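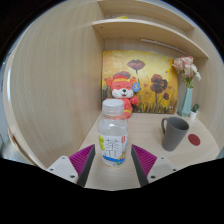
Tea bottle on the desk, October 18, 2024

Since June I walk to work in Nostness, and I am still learning how to do it well. The way is 80 minutes for both directions. Before, I took the 14 bus from Multar, and I was always angry when I arrived. Now I am only tired, and my shoes suffer.

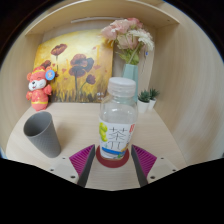

Kruger commented that the river path is shorter, but after rain it is all mud and one must go back to the road.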